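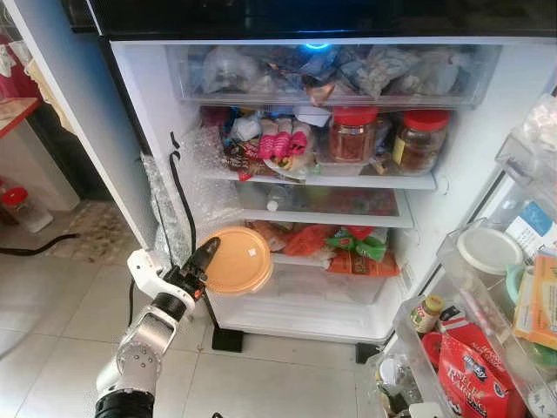

The fridge at the Plunwood office, well stocked.

Poll Worker Recruitment Project, Alville and Plunwood
Progress report to the Woldemariam Fund
Aug 1, 2023

Hi Eyerusalem,

You asked for something shorter than the January report, and I've tried! The spreadsheet with the spending is coming separately from Kidus, so I'll stick to what we've been doing and where we're behind.

Recruitment first. We have 878 people on the interest list now, counting both towns. That's a list of names and phone numbers and it shouldn't be read as poll workers, because plenty of those folks signed a clipboard at a street fair and will never pick up when we call. Wondimu has been working through it in the evenings, and he's good on the phone, much better than me (I talk too long). The question that sorts people fastest is whether they can be at a polling place before sunrise and stay until the count is closed out. Quite a few had no idea it was the whole day. We've moved that line to the top of the flyer.

Of the people who said yes, 49 have finished the full training and been handed over to the county clerk's office for assignment. I'd hoped to have more through by now. Part of the trouble is that the county changed its training handbook in the spring and we had to pull our own slides and redo the section on provisional ballots. The old slides told people to seal the envelope before the voter signed the outside, and the new procedure flips that. It sounds tiny, but it's the sort of thing that gets a ballot set aside, so we held off on classes until Kalkidan had gone through every page and the clerk's office had signed off. That cost us most of June.

Classes are running again. We do them in Alville at the library and in Plunwood in our own front room, and the Plunwood ones fill up faster. People like the practice check-in more than anything else. We set up a table, hand out made-up voter cards, and have trainees deal with a voter who moved, a voter whose name is spelled wrong in the book, a voter who already asked for a mail ballot and now wants to vote in person. Guido plays the angry voter and he enjoys it a bit too much, but trainees say on the feedback forms that it helped, so we're keeping him on.

Bilingual workers are where I'm least happy. The grant asks us to place two in each polling place on the east side of Alville, and we're still short at 7 of those locations. We have the speakers, but several of them aren't registered in the county yet, and the rules here say they have to be. Kalkidan is helping the ones who are eligible get their forms in. For the rest we're asking the clerk whether they could work as greeters or interpreters under a different heading. I don't have an answer yet and would rather not guess at one.

A word about Durkar. In the proposal I said we'd start there this summer, and we haven't. The township clerk retired, the seat sat open for a while, and the person filling in didn't want to take on an outside partner before the new clerk was chosen. Fair enough! I've had one friendly phone call since then and we'll meet after Labor Day. I'd like to move the Durkar money into the fall instead of giving it up, and if you need a formal budget change for that, send me the form and I'll get it back to you the same week.

Spending is under plan, mostly on account of Durkar and the classes we didn't hold. We went over on printing, since the first run of the training booklet had the old envelope steps in it and went straight to recycling. Kidus has that broken out on its own line so you can see it.

What's next:

Finish calling the interest list and drop the numbers that don't work.
Evening classes in both towns through September, plus a Saturday one in Alville for people who work shifts.
Get a yes or no from the clerk on the interpreter question.
Refresher calls in October to everybody who trained early.

One thing I'd love your help with - do any of your other grantees track how many trained workers come back for a second election? We never built that into our forms and I'd like to do it before November, and I'd much sooner copy somebody's good survey than write a bad one.

You're welcome to sit in on a class any time. Wondimu has the schedule and can save you a chair.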